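Putting a fabric shade back on a small table lamp

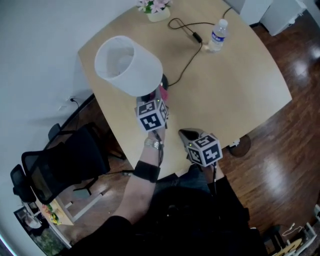

kimie_s
Do you fit the shade before or after the bulb goes in?

walczak_l
Depends on the fitting. If the ring sits under the socket collar, shade first, then bulb.

jugah128
Not sold on that. My Husdale clips onto the bulb, so bulb first or there's nothing to clip to.

walczak_l
Which is why I said depends.

tadeusz_s
Clip-ons always end up crooked. I wouldn't pay for one again.

jugah128
Mine's been straight since April. Maybe bend the clip back into shape before blaming it?

kimie_s
Mine has a ring. Laying the shade on its side on the table to do this, seems easier?

tadeusz_s
Easier until it gets a dent. I'd stand the lamp up.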